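Clutter table notes: Stutico perception gallery
Posted 9/14/25

I've been putting off this gallery page for ages because my work doesn't photograph well. I write the segmentation and pose code for Stutico, our little tabletop picking stack, and most days that means a terminal and cold coffee. So it's a very short gallery (one picture!), with the long caption it deserves.

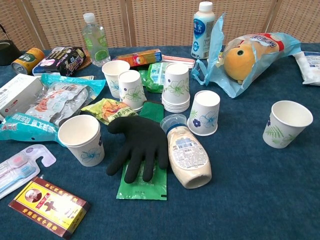 Instance segmentation has been my whole summer. The model gets a color image and a depth map and has to hand the planner one mask per object, and it used to be pretty good at that as long as things stood apart from each other. Crowd them and it fell over. Paper cups are my favorite torture test, and you can see why with the two near the water bottle, one partly overlapping the other, same flowery print on both. The old model loved to fuse a pair like that into one wide cup, and then the planner would cheerfully aim a grasp at the middle of it. The nested stack in the center is the opposite problem: I want one mask for the stack plus a guess at the rims, and for most of June I got a pile of thin slices. Then there's the upside-down cup right next to it, which needs its own pose label, because a grasp planned for an open rim makes no sense on a closed base.

The clear stuff is where depth goes to die. That big clear bag on the left, with the pale food inside, gives you returns from the plastic in some spots and from whatever's behind it in others, so the point cloud comes out looking like gravel. Vasanthi Ramasamy wrote a filter that throws out depth wherever it disagrees too much with the color edges, and it helped a lot more than I expected - I'd been trying to fix the same thing with more training data and getting nowhere.

The black glove lying on the green packet is a sneaky one too. Splayed fingers make a mask with lots of skinny parts, and our cleanup step used to shave them right off! I turned the smoothing down and moved it after the merge step, so fingers survive now. Crumpled bags still give me trouble.

For anyone who likes numbers, the current test set is 155 layouts, and the new model gets every mask right on 103 of them. Training used 1,550 labeled images, all checked by hand by Jagadeesh Chettiar and me (never again without a better labeling tool, which I'm now building, and it's called Dramum). Next job is getting mask confidence into the planner so it can skip a doubtful object and come back to it later.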